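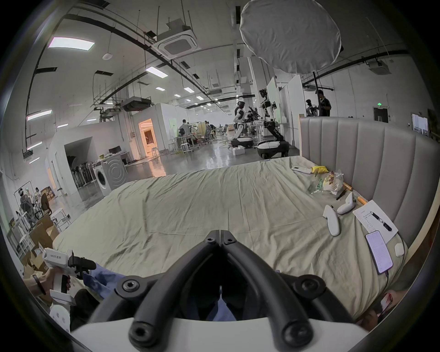

October 7, 2022 - ceasefire desk, clip matching

Good day on the Dalach shelling clips, really good, and I want to get it down before I lose the order of it. The job is still the same: take each clip that claims to show fire across the truce line, work out where it was filmed, and say whether the place falls inside the buffer. What changed this morning is the way we pick things to match on. Siham has been saying for weeks that we grab whatever is brightest, and she's right. Take the bed: anyone glancing at it goes straight for the crumpled yellow cloth or the white remote control, and both of those could be anywhere by tomorrow. The grey headboard with its vertical channels is what I'd want to find again in a second clip. Same with a street. The red van gets everyone's attention and the shape of the parapet behind it does the work. So from today: furniture first, clutter after. (I'm calling the two columns "headboard" and "clutter" in the sheet. Tala thinks this is silly but she has already started using it.)

State of the pile: 326 clips in the Dalach folder. That includes reposts, which we haven't weeded properly. 200 have been through the first pass, so they have an upload time, an account name and a guess at the district. The rest are raw.

Morning

Started with the one Fadi flagged, the clip posted by both sides with opposite captions. One says it's government guns firing on the Sunis road, the other says it's the Northern Front firing from it. Lovely problem! Watched it with the sound off to begin with, which I recommend, the shouting drags you along. In the headboard column I put down: stepped roofline on the left, water tower with a thin waist, a gap in the ridge behind it shaped like a shallow W. In clutter: parked van, washing, smoke.

The ridge gave it to us. Noura had it in Foulkes inside the hour by sliding the terrain view along the Sunis road until the W sat where it should over the tower. I had been trying the wrong end of the valley altogether. From the north the W closes up and you only see one notch, and that's what had me fooled back in July as well, see the entry about the pumping station (and the crossing out, and the second crossing out).

So the camera is on a roof south of the road, facing the ridge. We have the roof to within 50 metres. I'd like better than that but there's a row of buildings with the same parapet and I'm not willing to choose between them on a feeling.

What we can say: filmed from the south side, inside Sunis town, looking north-east. Smoke rises behind the tower.
What we can't say yet: who fired, what with, and whether that smoke is from something landing or something leaving. Both captions sound very sure of themselves. Neither gets to be in our log as a fact.

Sound

Tala did the audio after lunch and this was the fun part. There are two bangs in the clip. She's careful to say two sounds and leave it there, as an echo off the ridge would come back at a delay that isn't far off the gap we measure. She's drawn the whole thing out on the back of the rota. If the second is an echo, the source is closer to the tower than to the road. If it's a separate round then all bets are off and we need another recording from somewhere else in town.

And there may be one! Patricio remembered a wedding video from the first pass, marked "not relevant" by me (sorry), where the music stops and people look up. Same evening by the upload time. He's going through it tonight. If the bangs are on it with a different gap between them, we can separate echo from round, and then we can start talking about direction properly. I'm trying not to get ahead of it. I've told everybody in the room so I'm not trying very hard.

Light and shadow

Tried a time estimate off the tower's shadow. Poor result. The ground slopes there and I had assumed it was flat. Redid it with the slope from Foulkes and the answer moved by a lot, so I'm leaving it as "late afternoon" and nothing finer. Noura wants to have another go using the wall of the school, which at least stands upright. Fine by me.

Grustero

Short call with Grustero about the satellite order. They can give us a cleaner look at the ridge but cloud has been sitting on Dalach all week. Siham asked whether an older picture would do for the rooflines and of course it would, we don't need fresh smoke, we need the parapets. Much quicker to get. Why I didn't think to ask for that in the first place I don't know. Ordered.

Rule changes, agreed by all of us at the table

Captions get hidden until the place is fixed. Fadi has worked out how to fold that column away in the sheet so you have to click on purpose.

Two people place each clip separately before comparing. We've been sloppy on this when it's busy.

If a match rests on clutter alone it goes in as "unplaced", even when it looks obvious. Yes, even the van.

Write down the wrong places too. My north end mistake would have cost Noura the morning if the July entry hadn't been there for her to read, and she did read it, handwriting and all.

Anything showing a casualty's face goes to Siham directly and doesn't get opened on the big screen.

Odds and ends

The Sunis market clip is a repost of an older one, flipped left to right. Spotted by the shop lettering running backwards. Pulled it, and I'd like to run a check for flipped copies over everything in the folder. It would also explain the pair of clips Patricio couldn't get to agree with each other last week, they may be one street seen in a mirror.

Fadi's list of place spellings is brilliant, please use it. We had the same hamlet in the log under several names and I had been treating them as neighbours.

The Foulkes export still drops the last line if there's a comma in the notes. Use a semicolon for now.

Monday: Patricio on the wedding audio, Noura on the school wall, Tala to redraw the echo sketch somewhere that isn't the rota. I'll take the raw clips from the top of the folder and do the headboard column only. Fadi has the van number plate if anyone wants it, half of it is legible, but it stays under clutter.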